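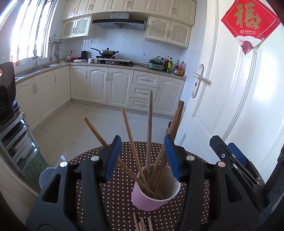
Chopsticks in the pink cup, polka dot cloth.

21st November. Boiler pressure down again overnight, to just under the mark. Topped up through the filling loop and bled the landing radiator, which gave air for 14 seconds and then water. Roland Penrose thinks the expansion vessel has lost its charge — plausible, as it was last pumped up in September. Inskip quoted 31 for a new valve, delivery in 2 days. Ordered it.

Read the meter after lunch. Usage is up on last week, with more than half of it before breakfast. Moved the timer back and set the hall thermostat one notch lower. Noodles for supper. Check pressure at bedtime.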